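カリネーンの丸天井に星が戻った 町のプラネタリウム、改修を終えて再開

2024年8月31日

丘の上の町カリネーン（Cullinane）にある小さなプラネタリウムが、長い改修を終えて再び扉を開けた。初日の夕方には開館前から坂道に列ができ、用意された整理券は最初の回の分がすぐになくなった。待っていた人たちの顔が、もう本当にうれしそうなのだ！

客席はこれまでの木の長椅子から、背もたれが倒れる椅子に替わった。座席は31。数は以前より減ったものの、どこに座っても首を痛めずに天頂を見上げられる。内側の壁は塗り直され、継ぎ目がほとんど目立たない。暗くなった瞬間、天井がふっと遠くなる感じがして、客席のあちこちから声が漏れた。

新しい番組は「夏の終わりの空」。肉眼で見える星に話を絞り、投影する星の数は2333にとどめた。構成を担当したマーヤ・リエピニャさんは「多ければきれい、というものでもないんです。星座の形が自分で見つけられるくらいの空にしたかった」と話す。たしかに、はくちょう座を指さす子どもの早いこと。隣の席の大人が教わる側に回っていた。

解説は録音を使わず、毎回その場の語りで進む。再開初回のマイクを握ったのはンクルマ・ボンスさん。町から見える山の稜線を投影に入れ、日没から夜明けまでの空をゆっくり回していく。途中で飛び出した「あの明るいのは何？」という質問にもそのまま答えてくれるので、同じ番組でも回ごとに話が変わる。筆者は続けて二回見てしまったが、二回目はこと座の話がぐんと長かった（そしてとても良かった）。

改修費の一部は、6月の夜市や古本の売り上げからも出ている。寄付を寄せたのは600人。入り口の壁にはその名前が小さな字で並び、自分の名前を探す人でしばらく人だかりができていた。

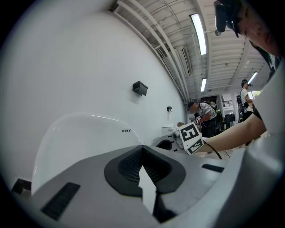

丸天井は、やはりこの館のいちばんの魅力だ。直線でできた建物に慣れた目には、角のない空間に入るだけで気分が変わる。写真左の、つやのある半透明の白いドーム形を見ても、筆者などはつい投影館の天井を思い浮かべてしまう。丸い面に光がどう回るかを気にしながら見上げると、投影前の薄明かりの時間まで楽しい。早めに席に着くのがおすすめだ。夜の回は9月も続き、晴れた日には終演後に屋上で本物の空を眺める時間もある。整理券は入り口の窓口で、当日の昼から受け取れる。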